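Skatonwood (online game)

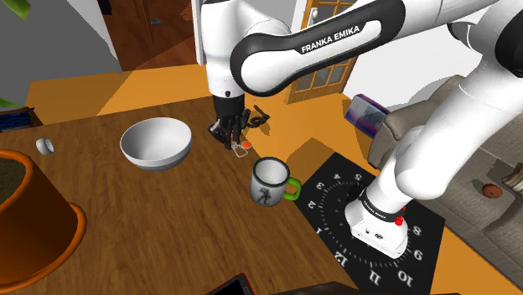

A robot arm over a wooden tabletop, computer rendering.

Skatonwood is a free online role-playing game that is played in a web browser. It was designed by the Czech programmer Ctibor Kubíček, who wrote the first version alone and later opened it to other builders. The game is mostly text, with small maps drawn for the towns.

Setting

The world consists of two kingdoms, Ollel in the north and Hesham in the south, divided by the forest which gives the game its name. A new player chooses one kingdom and cannot change it later, except by starting a new character. The trading port of Yuan belongs to neither side, and fighting is not permitted inside its walls.

Gameplay

There are four classes: ranger, smith, healer and scribe. The highest level is 100. Characters below level 18 cannot be attacked by other players. The scribe is the only class that does not carry a weapon; it gains experience by writing letters, songs and reports, which other players read and rate. The best rated texts are kept in the library of Yuan.

Seasons

Every December the borders are drawn again according to the results of the forest war. Guilds lose their castles at this time, but members keep their gold and their tools. Some older players have criticized this rule, and in a later version guilds were allowed to keep one storehouse.

See also
Browser game
Play-by-post role-playing game
Multi-user dungeon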